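January 3, 2023
Bench notes, Fundotine disassembly kit, evaluation unit
Entry by D. Meredith, copy to Parviz Rahimi

Second session with the Fundotine kit on loan from Likard. The question for Simard is still whether we buy the kit, take it as a monthly service, or send it back in August when the loan runs out. The quote covers the gripper fingers, the wrist camera mount, the parts fixture and the task software. The arm is priced separately and we would use our own.

Setup as left last time. Tower on its side, side panel off, parts fixture to the left of the case. Gripper speed limit set to 40 percent for anything inside the case. Force limit lowered from the default after the first session, when the approach to the slots tripped it on contact with a cable. Routing of the wrist camera cable still needs work. It loops down beside the arm and goes into the case with it, and the clip supplied by Likard does not hold it at full reach.

Task for this session is memory modules only. Taught a hover point over the DIMM slots, fingers down, then a straight vertical approach. The slots run crosswise under the gripper in this orientation, so wrist rotation has to be fixed before descent. The software allows rotation during descent unless the box is unchecked, and the manual does not mention it. 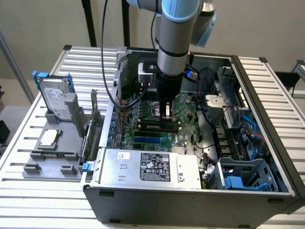

The fixture is the best part of the kit so far. The hard drive in its caddy stands in the rear slot, the CPU has its own recessed pocket in front, and the expansion card stands upright to the right of the drive. Parviz thinks the card is too close to the case for the arm to take it out from that side. Agreed. Either move the fixture left or turn it, and re-teach.

Log for the session:
Cycles to hover point: 200
Cycles completed without a stop: 129
Remaining stops not sorted by cause yet. Log export gives a code and no text. Asked Likard for the code table.

Cycle counts are for positioning only. No insertion figures until the cable is fixed.

Open points
Fundotine claims 400 cycles between finger pad changes. Check the pads at the end of next session and note wear on both sides.
Software license is tied to one controller. Ask whether the Grininska cell can share it or needs a second one.
Recheck hover point after moving the fixture.
Parviz to print a cable clip with a deeper channel.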